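College athletic programs often speak of service to the community, and most of them mean it. The difficulty is that service is usually arranged for a single afternoon. At Drusbridge, the annual open day for former service members drew 166 guests in October, and by every account it was well run. The question before the athletic department is what those guests are offered in the other eleven months.

The present answer is a discounted ticket. A better one would be regular access to facilities that stand idle on weekday mornings. Khurram Farooqui, who coordinates the department's outreach, has proposed a standing hour at the indoor track, beginning at 9 a.m., with a member of the coaching staff present.

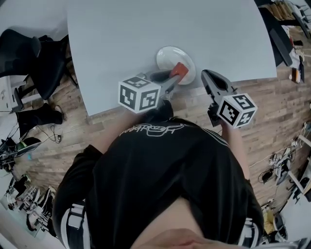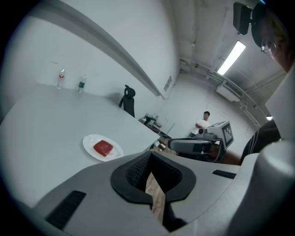
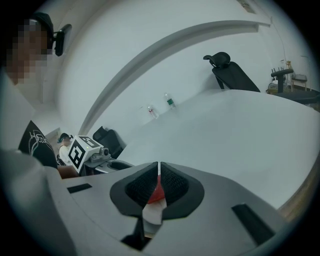 The cost would be modest. Mr. Farooqui's estimate for the first season is $2,765, most of it for supervision and insurance. The department spent more than that on printed banners last year – banners that were used once.

Some coaches have objected that student athletes must come first. That principle is sound, and the proposal respects it, as no team is scheduled on the track before noon. Nosipho Dlamini, the head track coach, has already offered to take the first month herself.

Of the guests who returned the October survey, 61 asked for a regular program. They deserve a reply before the spring schedule is set, and the department should approve the hour for one full season.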